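Gripper notes, part 3: the bedroom set

3 Oct 2019

The last two posts covered the kitchen drawers and the shelf tests. Since June I have had three end effectors on loan or on the bench, and the remaining job was the bedroom set: a bed, a round bedside table and the small things that live on one. It is harder than the kitchen. Everything is close to a wall, the headboard takes away one side of the approach, and the objects are either very low or awkwardly shaped.

The candidates, for anyone starting with this post:

Husten two-finger parallel. Electric, heavy for its size, flat rubber pads. Good force control, slow to open.

Lekholm three-finger adaptive. Underactuated, wraps around most things, needs a lot of clearance.

Bovar suction cup with an onboard pump. Light, loud, fussy about surfaces.

All three were driven by the same Abbasi controller with firmware untouched between runs, so differences in cycle time should come from the hardware. I kept the arm speed at the setting used in part 2. Each gripper had 13 attempts per object, with the start pose shifted slightly each time and no retries inside an attempt. An attempt counted if the object was lifted clear, held, and put back upright.

The Husten did best on handsets. A telephone handset in its cradle gives you two long parallel sides and not much else, and two flat pads are a fair match for that. The usual fault was closing too low and lifting the whole base along with the handset. Raising the approach height by 8 mm cured most of it. The coiled cord is the second problem. It pulls harder the further you lift, and the pull is sideways, so a grip that looks fine at the start of the lift can twist before the end of it. I ended up adding a short pause and a second squeeze halfway up.

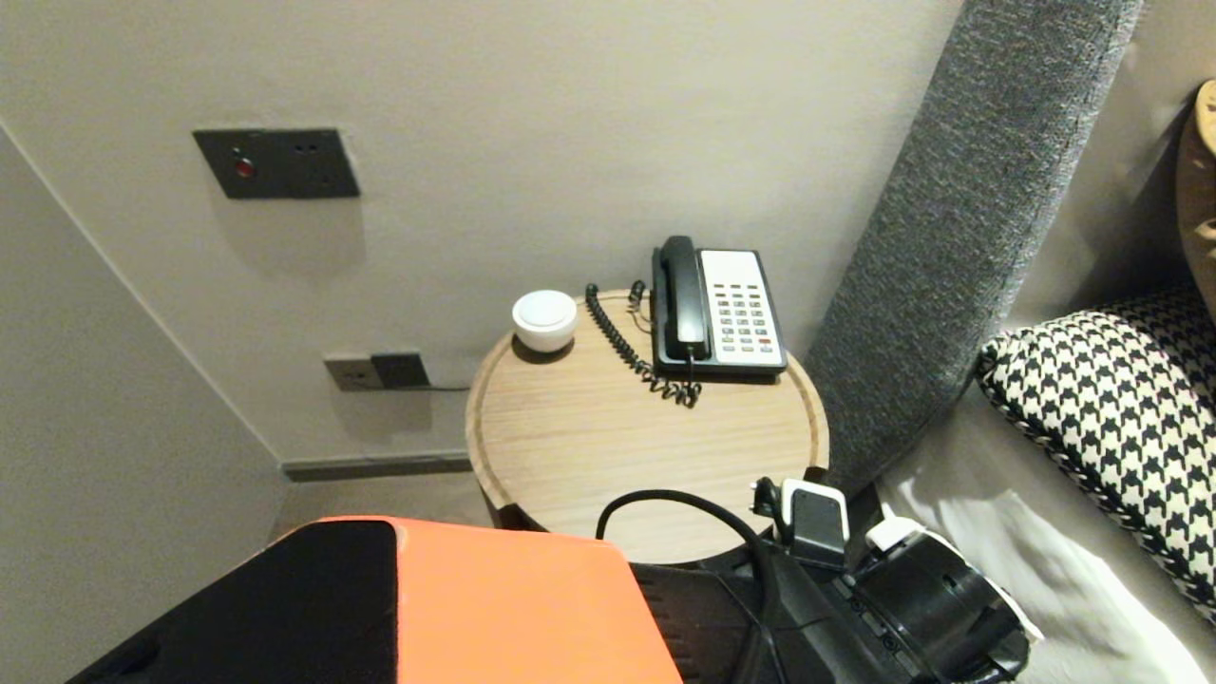 Does a suction cup work on a domed object?
It depends on the curve and the size of the cup. A soft bellows cup will seal on a shallow dome if it comes down close to the middle, but a flat cup tends to leak at one edge and lose its hold when the wrist tilts.

With the bellows version fitted, the Bovar managed 11 out of 13 on low round objects, which neither of the others came near. On handsets it was useless, as expected.

The Lekholm was the disappointment. On paper it should suit mixed objects, and on the open shelf in part 1 it did. Next to a wall the rear finger has nowhere to go. I tried rotating the wrist so that the single finger faced the wall and the pair faced the room, which helped a little, and then the pair started touching the table rim on the way down. Grigoris Dimitriou suggested a partly closed approach, opening only for the last few centimetres. That did reduce the contacts, at the cost of about 14 seconds per attempt with my rather cautious path settings.

A few words on the cameras. I compared a wrist view with the head view for the final approach. The wrist view wins on lateral error, mainly when the gripper body covers part of the table from above. It is poor at judging height over plain wood grain, where the depth map fills with holes. My current arrangement uses the head view down to a fixed height and the wrist view after that. The handover is crude – a hard switch, no blending – and it shows up as a visible twitch in the arm. It has not caused a failed grasp so far.

Cabling deserves more attention than I gave it. Any loop that stands proud of the arm will sooner or later meet the edge of a table. Leave enough slack for the full wrist rotation, then clip the rest down. I lost a morning to an intermittent fault that was a half-seated connector, and the log gave it only as error 101, for which the manual offers "check system".

For now the Husten stays on the arm. I would like to try narrower pads, 8 mm or so, to get behind handsets without disturbing the base, and I have a set being printed in a stiffer material. The Lekholm goes back in its case until I return to the open shelves. Raw logs for the Bovar runs need tidying before I put them up, as I changed the column order halfway through and did not write down where.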